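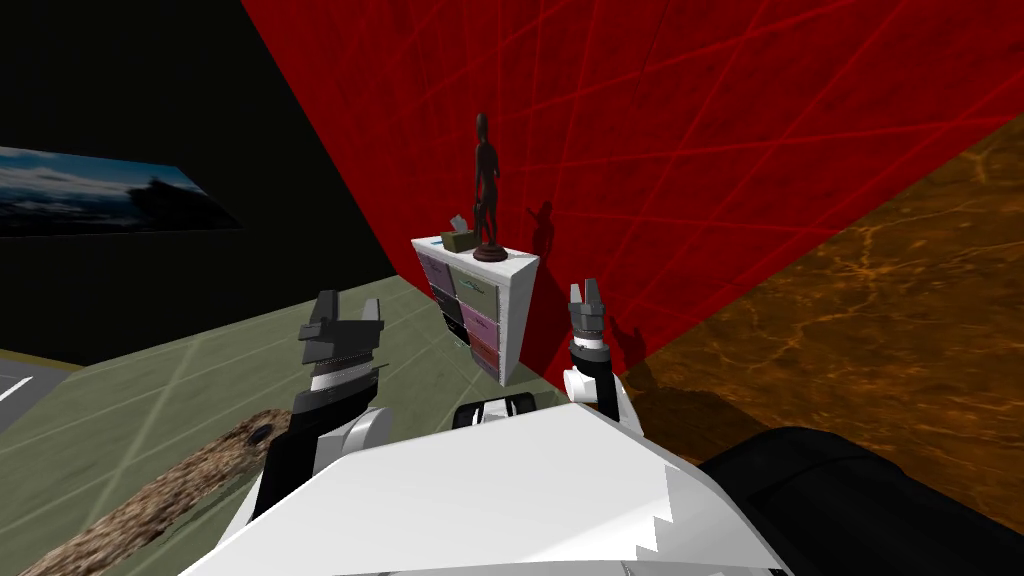 Step 2: Clean the grout before you buy anything

Every grout pen on the shelf promises new lines in an afternoon. I have my doubts. Most tired grout is only dirty, and paint over dirt peels.

Mix bicarbonate of soda with a little water until it holds on a spoon. Rub it along the joints with an old toothbrush, leave it ten minutes, then rinse and dry with a towel. Try one corner first.

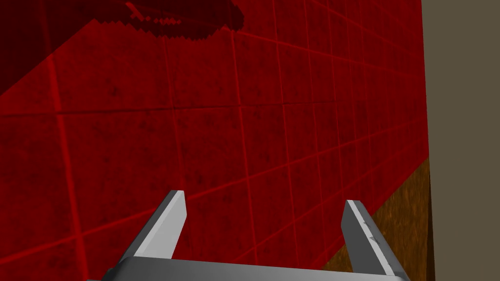
Skip the vinegar, whatever your neighbour says. It eats cement grout slowly, and it marks some stone for good. Mortimer Pennington swears by the Gereo steam wand, which cost him £69. I borrowed it in November and couldn't tell its half of the wall from mine.

Step 3: Rake out what crumbles

If a joint comes away under a fingernail, cleaning won't save it. Scrape it back 2 mm at least and refill.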